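Zedthorpe Forum > Cells and Safety > Written clearance rule for two-arm benches?

sihan_xu
2024-08-06
Our draft says the idle arm must be parked outside the rails before the other one moves. Does anyone really enforce that?

gritbridge_yp
We do. 500 mm between grippers or the run gets thrown out.

lihua.w
500 from where? Wrist, fingertip, cable loop? A number with no datum is decoration.

gritbridge_yp
Fingertip. It's in the annex.

lihua.w
Nobody reads annexes. And I'd want cables in the rule before any distance. Ours from the flower bench:
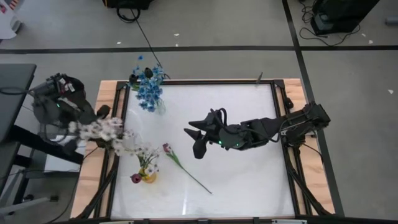 Right arm over the tulip, left arm folded at the side. Note the cable looped over the wrist.

sihan_xu
Left one looks parked to me, so it passes?

lihua.w
By your wording, maybe. It has blossoms right in front of it and your draft says nothing about props.

gritbridge_yp
Then write a prop rule. Doesn't make the distance useless.

lihua.w
Show me the 14 runs you threw out and I'll think about it.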